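When the gripper does not want to let go

The technician I came to meet at Mosside asked me for one thing before we began. She did not want her name in the article. "The fault was small," she said, "and my name is not so interesting. Write about the fault."

She has worked with the household arms at Mosside for three years. Her team teaches them simple jobs: put away the dishes, throw out the trash, open and close furniture. The control software is called Kurian, and the grippers come from a supplier by the name of Garnlow. In May, one of these grippers stopped opening when it was told to open.

"It was at 4 in the afternoon," she said. "The arm pulled the drawer, very nicely, and then it should release and go up. It went up without releasing. The drawer came with it, and then the whole nightstand came on two legs."

A colleague pressed the stop button. The nightstand fell back, and a bowl went to the floor and broke. No person was hurt. I asked if she was afraid in that moment. She thought about it for some time.

"Not in the moment. In the evening, yes. My hand was near that drawer ten minutes earlier."

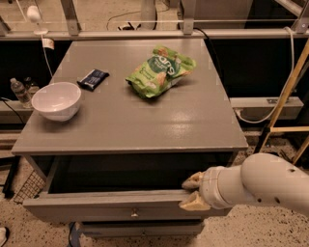 The cause took her two weeks to find. At first everybody suspected the motor, and Garnlow sent a new one, but the fault came back on the second day. Then she began to read the logs line by line. Kurian was sending the command to open, and the gripper was answering that it was open. The answer was false. The gripper does not measure where its fingers are, she explained to me, it only calculates this from the turns of the motor. With the padded fingers, one over the top lip of the drawer front and the other against its outer face, the soft material was pressed strongly at the edge, and a small coupling inside began to slip. After many slips the calculation was wrong by almost the full opening.

"So the robot believed its hand was open," she said. "You cannot be angry with it. It had only this one number."

She repeated the same grasp to be sure. In 3434 pulls of the drawer she got the false answer 200 times. Most of these were harmless, because the fingers still opened enough to come free. I said that this sounded to me like very many. She agreed, and added that before May the team had no test which could show it.

I asked why they had not checked the position with a camera. "We had the camera," she answered. "We used it for finding the knob and the edge. After the grasp we did not ask it any more questions. This was our mistake, and I do not put it on Garnlow."

Now the arm must do a short check before it lifts. It moves back a very small distance, and if the force rises, it stops and waits for a person. The coupling was also changed for a harder one made by Cukomix, and it is replaced after 3000 cycles, even when it looks good. The check makes every job slower, and some of her colleagues complain about this. She lets them complain.

There is one more rule, which is not in the software. While the arm is holding a drawer, all people stay outside its reach, also when it is standing still. "Especially then," she said. "A stopped arm looks finished. You want to go and fix the thing on the table."

Before I left, I asked if the fault is now gone. She opened the log on her screen. Since the repair there were 584 pulls and no false answer, but she would like to see the first coupling reach its full life before she says yes.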